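Open Day at the Plernurero Robot Hall

I finally made it to the November open day at Plernurero, and I've been going on about it to everyone at home ever since, so it's getting its own page. Cartwright, the building it's in, is a long brick place behind the old freight yard. You go in through the loading door and somebody hands you a badge and a cookie (ginger, very good). Up to 80 people get in per session and I had the 5 p.m. one, the last of the day. Go late if you can – the lines are shorter and the staff are looser and will chat forever.

Beltska had the first bay, with a sorting line that had all the kids glued to the rope. Next to them was Brotwood, a much smaller outfit, showing arms that work inside ordinary houses, kitchens and bathrooms mostly. I meant to give them a few minutes and ended up staying until my feet hurt! Carleen Paewai was running their demo and she took every question, including the silly ones from me. She told us they had done 72 practice runs that month and were hoping to hit 100 before the holidays. She also let us follow the arm's own camera on a monitor, and I could have watched that all evening. You get so used to seeing these machines from across a room that being right down there with the fingers feels like a different show.

I only kept one from the Brotwood bay, so the gallery is a short one this time. My phone was nearly out of battery by then, and I'd used most of it up on the cookies and the parking map.

Gray tile and white grout from the wrist camera, with the black gripper coming in on the right. I love how big the tiles look from up close.
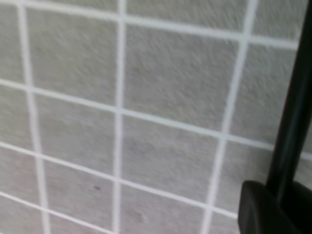
Do you have to book ahead for the open day?
Walk-ins are fine if a session still has room, but the early ones fill up fast, so I'd put your name down on the Plernurero site first. It's free, and they let you switch sessions at the door if you ask nicely – I saw two families do it.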